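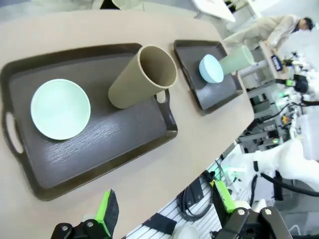
Mareike Reinholz wrote to ask whether a poem already posted on a personal blog may still be sent in for the Bidstead anthology. It may, provided the blog is named on the cover sheet.

How to submit your work

Contributors may send up to 6 poems or one piece of prose. Prose must not exceed 2,659 words, title included.

1. Save each piece as a separate document, with the title as the file name. Your own name should not appear on any page – entries are read blind.

2. Complete the cover sheet, listing titles in the order you would like them read.

3. Add a biographical note of no more than 295 characters, written in the third person.

4. Send everything in one message to the editor, Keith Doolan, before noon on the last day of January.

Corrections cannot be accepted once reading has begun. Proofs are sent to accepted authors by post and should be returned within two weeks, marked in ink. Line breaks in poems need particular care – the printed page is narrower than most screens.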